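**Ticket 607 - lint / pale marks on green garments, laundry room dryer 2**
Opened by: Bastien Tanguy
Site: Drarnau guesthouse
Status: open, waiting on Skustach

08:40 - Staff greens coming back with lint again. Same complaint as November. Load was greens only, no towels, checked twice. Normal cycle, 40 min dry.

08:55 - Put one on the floor by the folding table to look at it properly. Faint lint and tiny pale specks all over, plus a small pale smudge on the fold. Didn't brush it off, want Anton to see it first.
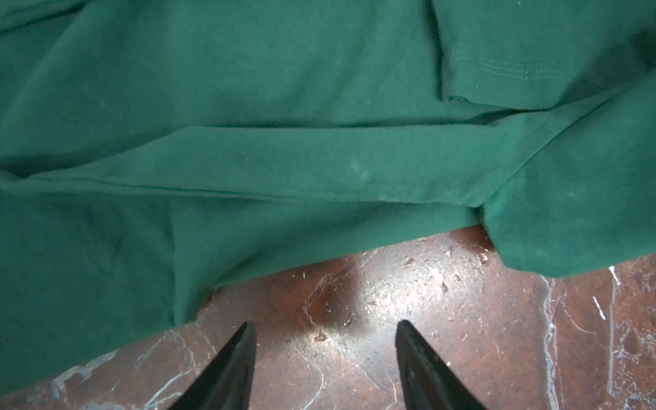 *Specks on green cotton, smudge on the fold*

09:10 - Pulled lint screen on dryer 2. Half clogged, cleaned it. Felt round the drum seal, nothing loose. Detergent drawer on the washer had a crust of powder in the corner, scraped that out too. Could be either one tbh.

09:30 - Anton asks if the hems are going as well, he had two come apart last month. Checked. Stitching holds where I looked but one corner of a folded hem looks a bit frayed or worn. Not pulling at it. 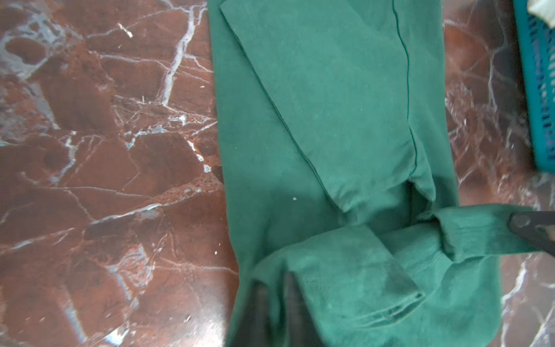

*Stitched hem, corner looks worn where the edge turns*

09:45 - Rang Skustach. They want the cycle count off the panel, its just over 3,000. Filter kit is due at 3,000 so thats overdue. Kit is 350, needs sign off from Barajas office before they'll ship. Emailed.

10:05 - For now:
- greens in dryer 1 only
- liquid detergent, no powder
- clean the screen after evry load

10:20 - Rewash of this batch going in washer 1, extra rinse. Will update when its out of the dryer. Leave ticket open.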